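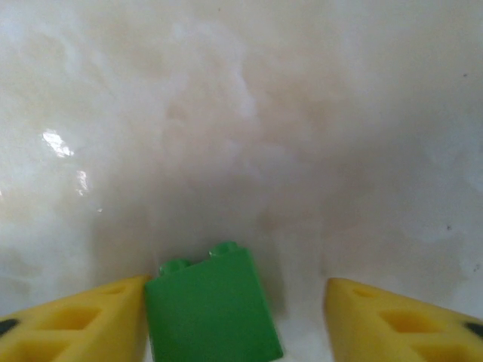

Furkico Soft Finger Set with Jumum wrist camera: a long test
Posted 07/11/2018
Category: Grippers and end effectors

I bought the Furkico fingers for our small workshop in Villanueva, where we teach a desktop arm to pick up small parts. Before this we used the metal fingers from Lonska for a long time, and I will compare the two often in this review, as many readers have written to me that they own the Lonska set and want to know if they should change.

What you get

The set is a pair of yellow plastic fingers, the screws, and a mounting plate. The fingers have a lattice with big diamond openings, so they can bend a little when they close. The paper instructions are short and the drawing of the plate is printed upside down compared with the text. I lost a good part of an evening with this. If your camera bracket will not go on, turn the plate.

The price for the pair was 160 with shipping. The Jumum camera is sold separately and I already had one, so I do not include it in the price. You should, if you have no camera yet.

Mounting and view

With the Jumum on the wrist, the fingers come into the image from the two lower corners and the part sits between them at the bottom. I like this view. You see the part and both tips at the same moment, and a large area behind the part stays free. With the Lonska fingers, which are thicker at the end, the part was often half hidden when the hand was low.

The bad side is that the part is very near the bottom edge of the image. When the arm goes down for the grip, the lower portion of a toy brick is already outside. For me it is enough to see the studs on top, and my program learned to work from the studs. If you need to see the base of the part, for example to check that it stands flat, you will need a different bracket or a wider lens. I tried to tilt the camera, but then I lost the tips, so I put it back.

The yellow color is a good decision. It is strong and it does not look like the table or like most of our parts. A simple color filter finds the fingers without trouble. Of course, if you pick yellow bricks, you have a problem, and I would be happy if Furkico sold the same fingers in gray.

How they grip

My main test was with toy bricks. Green ones mostly, as we have a box of them. I made almost 3000 picks over the weeks, part of them at night without me in the room. The arm and the program were the same for both sets of fingers.

The Furkico fingers forgive more. When the arm arrives a little to one side, one tip comes to the brick earlier than the other, and this is the usual case with us, because our calibration is not perfect. The Lonska fingers in this case push the brick hard, and sometimes it turns over or jumps out. The Furkico finger bends, the brick slides a bit, and then the second finger arrives. The brick often ends turned by a small angle, but it is in the hand.

With heavy parts I prefer Lonska, and not by a small difference. We have a steel bushing that the metal fingers hold like nothing. The plastic ones hold it too, but it hangs lower and lower during a fast move, and on the longer path of our test it was not in a good position for placing. I think the lattice is too soft for this weight. The box of Furkico says nothing on maximum load, and I looked also on their page. Please, Furkico, write a number.

Very thin things are also difficult. A flat washer on the table I could not pick reliably with either set. The tips of the Furkico are rounded at the end and they ride over the washer. I filed one tip flat as an experiment and it became better for washers and worse for bricks, so I cannot recommend it.

Shiny tables

I want to write a separate part on this, because it took more of my time than the fingers. A glossy white work surface is nice to clean, but for a camera near to the table it is an unpleasant thing. The lamp makes a white spot with hard edges, and the rest of the white is not one white but many, with cream and a little pink in it. My first program took the glare for a part and sent the arm there again and again.

The Jumum has automatic exposure, and I advise to turn it off as the first thing. With automatic exposure, the image changes when the glare moves in or out, and the color of a green brick moves with it. After I fixed the exposure to a lower value, the green was stable. Then I moved the lamp farther to the side and put baking paper in front of it. It looks poor, but it works better than the diffuser I paid for.

Small dark specks on the surface are the second thing. I set a minimum size in the detection, 16 pixels, and they stopped to bother me. Cleaning the table would also be an option — I did it, and they came back.

Wear

After the whole test the left finger has a fine white line near the screw, where the plastic bends the most. It is not a crack, at least my fingernail does not feel it. The right one has no such line. The screws became loose 2 times, always on the same side, and a drop of thread lock has solved it until now. On the Lonska set I have never touched a screw after the first day, I must say this to be fair.

Noise is lower with the plastic. The metal tips make a click when they close without a part, and in a small room you hear it all afternoon.

Who should buy it

If you pick light parts, if your arm is not very exact, or if you are at the beginning and will hit the table many times, take the Furkico. A crash with these fingers costs you nothing, they bend and come back. For metal parts, stay with Lonska. I keep both and change them when it is needed, the work takes a few minutes plus a new calibration of the camera.

Rating: four stars of five for the fingers, three for the instructions. For the Jumum camera I will write a separate review in November, when I have tried the new firmware, which should remember the exposure after the power is off. At this moment it does not, and you must set it again every morning.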